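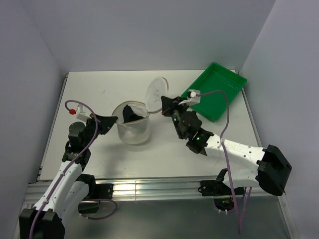 **Mittwoch, 20. März 2019 — Eisengallustinte, dritter Ansatz**

So, dritter Versuch, und diesmal schreibe ich wieder gleich mit, weil ich beim zweiten Ansatz dachte, ich merke mir das schon alles (haha). Wer die Seite davor sucht: die gibt es nicht. Es gibt einen Zettel mit einem Fleck drauf, und der Zettel klebt hinten im Umschlag.

Angesetzt habe ich mit den Galläpfeln von Quezada, dem Beutel vom Dezember. Die sind deutlich kleiner als die alten, dafür schwer und fast alle ohne Schlupfloch, also noch schön voll Gerbsäure — hoffe ich jedenfalls. Grob zerstoßen im großen Mörser, danach gewogen: 148 g. Zerstoßen heißt bei mir erbsengroß bis Brösel, kein Pulver! Beim ersten Ansatz hatte ich alles fein gemahlen und dann einen halben Nachmittag lang Schlamm durch den Kaffeefilter gequetscht, das mache ich nie wieder.

Die Brösel kamen in Regenwasser, über Nacht abgedeckt, und heute früh aufs Wasserbad. Temperatur auf 68 °C gehalten, 30 Minuten lang, immer mal umgerührt. Ich weiß, dass in vielen alten Rezepten richtig gekocht wird, manchmal auch mit Weißwein oder Essig, aber ich wollte erst einmal sehen, was der sanfte Auszug kann. Gerochen hat es nach nassem Herbstwald und ein bisschen nach abgestandenem Tee. Ich mag das ja!

Dann abgeseiht, erst durchs Leinentuch, dann durch den Papierfilter. Ausbeute 598 ml, Farbe wie kräftiger Schwarztee, kaum trüb. Das Tuch ist jetzt hinüber, bitte nicht mehr für Gummi arabicum nehmen, es hängt links neben dem Becken und ist mit X markiert.

**Eisen und Gummi**

Eisenvitriol in lauwarmem Wasser gelöst und langsam zum Auszug gegeben. Der Moment ist jedes Mal wieder toll, diese Wolke, erst grau, dann violett, dann ist auf einmal alles dunkel. Verhältnis wie im zweiten Ansatz, allerdings habe ich das letzte Drittel der Lösung zurückgehalten und stehen lassen. Der zweite Ansatz war für meinen Geschmack zu eisenlastig, die Striche hatten nach ein paar Wochen so einen braunen Hof, und ein Überschuss an Eisen ist nun mal genau das, was man auf Papier, das man behalten will, nicht haben möchte.

Gummi arabicum kam zuletzt dazu, vorgelöst, ohne Klümpchen (Premiere). Eine Nelke zum Konservieren in die Flasche. Ob eine reicht? Beim ersten Ansatz waren es keine und nach zwei Wochen schwamm ein Pelz obendrauf, also ist eine schon mal ein Fortschritt.

Etikett: »Potent 3«. Ja, wir bleiben bei dem Namen. Eine Flasche im Kühlschrank, eine im Regal bei Zimmertemperatur, beide braunes Glas.

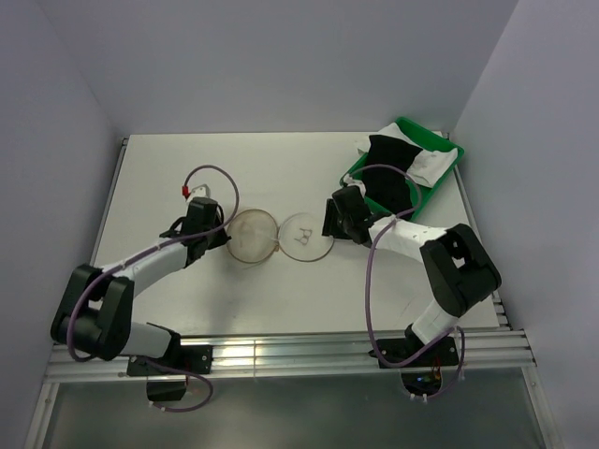 *Lesezeit: 5 Minuten*

**Schreibproben**

Probiert auf drei Papieren, jeweils mit Spitzfeder und Bandzug, und einmal mit dem Gänsekiel, der allerdings dringend nachgeschnitten gehört.

Inari glatt: läuft wunderbar, feine Haarlinien, kein Ausfransen. Im ersten Moment sehr blass, so ein verwaschenes Grau, bei dem man denkt, man hätte das Eisen vergessen. Nach dem Mittagessen war der Strich dann fast schwarz. Man muss dieser Tinte Zeit geben und ich habe keine Geduld, das ist unser Grundproblem.

Inari rau: geht auch, die Feder bleibt aber gern hängen, und im Aufstrich spritzt es. Mit dem Bandzug angenehm. Für lange Texte würde ich es nicht nehmen, für Überschriften sofort.

Das billige Kopierpapier aus dem Schrank: blutet aus wie verrückt und schlägt durch. War zu erwarten, ich wollte es nur für den Vergleich haben. Die Rückseite sieht aus wie eine Landkarte mit lauter kleinen Inseln.

Zum Gummi noch: der Tropfen steht schön auf der Feder und ich komme mit einer Füllung über eine gute halbe Zeile. Bei Ansatz zwei war nach drei Wörtern Schluss. Wenn jemand von euch lieber dünner schreibt, bitte in ein eigenes Gläschen abfüllen und dort verdünnen, nicht in der Vorratsflasche! Regenwasser steht unten im Schrank.

**Vergleich mit Furaline**

Weil ich schon dabei war, habe ich auf jedes Blatt auch eine Zeile Furaline gesetzt, also unsere Mischung mit dem Blauholz. Die ist vom Start weg dunkel, viel hübscher zum Schreiben, man sieht sofort, was man tut. Daneben wirkt Potent 3 beim Schreiben fast schüchtern. Nach ein paar Stunden dreht sich das aber, da hat der Gallusstrich mehr Tiefe, und Furaline kippt ein wenig ins Violette. Geschmackssache. Ich überlege, ob man dem Gallusansatz einen Schuss Blauholz als Starthilfe gibt — damit man beim Schreiben etwas sieht — und das Schwarz dann der Gerbsäure überlässt. Das haben andere vor mir auch schon gemacht, es wäre also keine große Erfindung, aber probieren würde ich es gern.

Wischtest mit feuchtem Wattestäbchen: Potent 3 auf glattem Papier gibt minimal Grau ab, Furaline deutlich mehr. Das war allerdings am selben Tag und damit noch ziemlich früh. Noch mal machen, wenn die Blätter eine Woche gelegen haben.

pH habe ich nur mit Streifen gemessen und komme auf irgendwas zwischen zwei und drei, genauer wird es mit den alten Streifen nicht. Sauer eben. Federn danach bitte sofort ausspülen und trockenreiben, ich habe heute zwei weggeworfen, die vorne schon ganz zerfressen waren, und zumindest eine davon geht auf meine Kappe.

**Offen**

- Streifen A bis D ins Südfenster, Hälfte mit Pappe abdecken. Die Gegenstücke liegen in der Mappe im Dunkeln.
- Zurückbehaltene Eisenlösung: Flasche ist beschriftet, wird vermutlich trotzdem oxidieren. Falls sie rostig aussieht, weg damit.
- Die ausgelaugten Galläpfel habe ich getrocknet und aufgehoben. Zweiter Auszug daraus, mit Kochen? Kostet ja nichts.
- Neue pH-Streifen. Und Filterpapier, das große.
- Quezada fragen, ob der Dezemberbeutel und der davor aus derselben Gegend kamen. Die Größe ist so verschieden, dass ich die Ansätze ungern direkt nebeneinanderstelle.

Nachtrag vom Abend: Die Probe auf Inari glatt ist noch mal dunkler geworden, richtig sattes Schwarz mit einem Hauch Blau am Rand. Auf dem rauen Blatt ist an einer Stelle ein Fingerabdruck von mir, der dunkelt jetzt auch schön nach.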